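Getting Wax, Gum and Other Sticky Stuff Out of Fabric

I have three kids, a dog and a weakness for candles, so I consider myself fairly well qualified on this one. Last August we had friends over for dinner on the porch and by dessert there was red wax on the tablecloth, gum on a chair cushion, and something I never did identify on my good linen napkins. I've tried most of the tricks going around, and these are the ones I still use.

Wax first. Leave it alone until it's hard! I know you want to wipe it up right away, but all you'll do is push it into the weave. Pop the whole thing in the freezer for an hour if it fits, then crack the wax off with the edge of an old gift card. Whatever is left gets the brown paper treatment: one piece of plain paper bag under the fabric, one on top, and a warm iron (no steam) over it. Keep moving to a clean bit of paper until nothing more comes through. If the wax was colored you'll probably have a faint stain, and a dab of rubbing alcohol usually takes care of that. Test it on a hem first.

Gum is the same idea, only with more patience. Ice cubes in a sandwich bag, hold it on there till your fingers complain, then scrape. 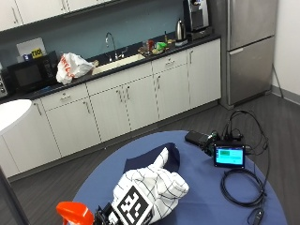
Grease is where most people go wrong, me included for years. Water just sits on top of it, so start dry: cornstarch or baking soda, a good thick layer, left for half an hour and then brushed off. After that, a drop of plain dish soap worked in with your thumb, and warm water. Lay the thing flat while you do it, the way that navy cloth is lying on the blue table, so the soap stays on the spot and doesn't run down into the clean part. Dark fabric is sneaky, by the way. A grease mark can vanish while it's damp and come right back when it dries, so check it by a window before it goes anywhere near the dryer.

My neighbor Tibor Vincze swears by chalk for collars, the ordinary white kind. Rub it on at night, wash in the morning. I was skeptical but it did work on my husband's work shirts (not so much on the black one, where I spent ages getting the chalk off again).

Labels and price stickers on new kitchen towels: hair dryer on low, peel slowly from a corner. If there's goo left behind, a little cooking oil will loosen it, and then you're back to the dish soap for the oil.

Next week I'm tackling the inside of the oven, so send me your best tips before then. I need them!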